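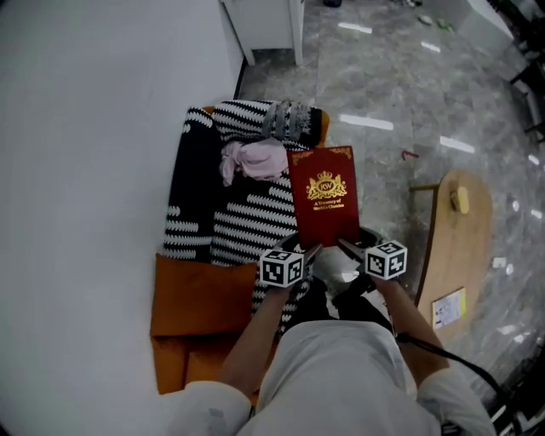

Como limpar livros de capa dura sem os estragar
Por Eilidh Gillies | Fevereiro
Imprimir | Enviar por e-mail

Desconfio de quase todos os truques para limpar livros antigos. Miolo de pão, talco, laca: já experimentei e só arranjei mais trabalho. Numa capa vermelha com brasão e letras douradas, como a deste "A Treasury of World's Classics", o dourado é o que mais me preocupa, e nele só passo um pincel macio.

1. Segure o livro bem fechado e escove o corte de cima, da lombada para fora.
2. Passe um pano de algodão seco na capa, contornando os dourados.
3. Se houver manchas, teste uma borracha branca num canto da contracapa. Saiu cor? Pare.

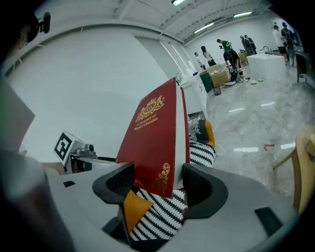
O spray da Prustance promete "reavivar" a cor. No meu exemplar deixou um brilho gorduroso e não voltei a comprá-lo. Quanto ao cheiro a mofo, 4 dias de pé, entreaberto e à sombra, ajudam um pouco. Não espere milagres.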